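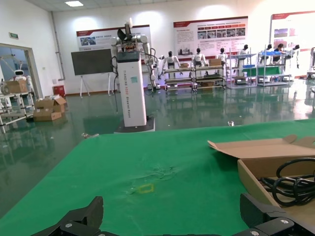

Courses > Shop and Stockroom Practice > Unit 4 > Handout: Sorting and Boxing Cords

Syllabus Handouts Schedule Contact

Unit 4: Sorting and Boxing Cords
Instructor: Parveen Ghumman
Revised 5/18/20

Read this before the lab session. Bring the Unit 3 label sheet with you. The Trostano bins have moved to the second shelf, so ignore the map in the old packet.

4.1 What counts as a cord

For this unit a cord is any flexible cable that leaves the stockroom loose, apart from the equipment it serves. Power cords, extension cords and signal cables are all in. Cable still on the spool belongs to Unit 6. A cord that is fixed to a tool or lamp stays with the tool or lamp and is logged there.

4.2 Sorting

Sort by use first and length second. Most people want to start with length, and then they have to do the job twice. Put power cords in one group and everything else in another. Within the power group, separate by plug type. Then measure.

Do not sort by color. Nearly all of our stock is black, and the few gray cords in the Reisinger lot are the same item as the black ones.

Set aside any cord with:

- a cut or flattened spot in the jacket
- a bent or missing prong
- a loose plug body
- tape of any kind

These go in the reject bin with a red tag. Write what you found on the tag. "Bad" is not enough.

4.3 Coiling

Hold one end in your weaker hand and feed with the other. Make each loop the same size as the last, and let the cord roll a little between your fingers as you go. If it starts to form a figure eight, let go of the last loop and take it again. Do not wrap cord between your palm and elbow. It puts a twist in every turn, and the next person has to work it out.

Heavy cords want a bigger loop than thin ones. Stop with a short tail and tie it around the coil at one point only.

4.4 Boxing

Thin cord and heavy power cord are kept in separate boxes. Thin cord gets buried under the heavy kind and comes out knotted, and it takes longer to free one thin cable than to box both kinds properly.

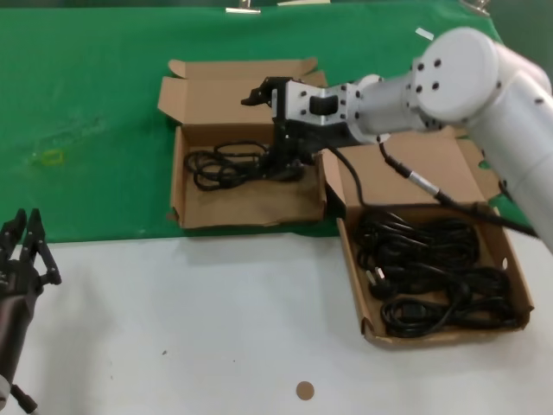 Filling a box is mostly a matter of stopping in time. Heavy cords stack up quickly, and a box that looks half full after a few coils is close to done. Fold the flaps up and out of the way before you load, and keep them there until the box is checked. Compare the two open boxes on the worktable: the one on the green cloth has a loose loop of thin black cord in it, while the one on the white surface is mostly filled by a larger pile of black power cords, coiled one on top of another. A light-colored plug with its prongs showing is tucked in near the left side of that pile. Plugs should end up on top where they can be read, so when you load a box of power cords, turn each coil as you lay it down — plug up, tie toward you.

Close the flaps without pressing. If they spring back, take a coil out.

4.5 Labels and log

Each box gets one label on the short side, with item type, length and your initials. The quantity goes in the Surus log and stays off the label. Log numbers for this unit start at 3,000. If you make a mistake, strike it out with a single line and write the correct entry next to it.

4.6 Lab and grading

The lab is worth 75 points: 16 for the log and labels, 58 for sorting, coiling and boxing, and one for returning your bench tools. Gwenaël Coste will check boxes during the session. Have him look before you close the flaps.

Reading for next time: Granisora stockroom manual, the chapter on spools. The February edition is fine.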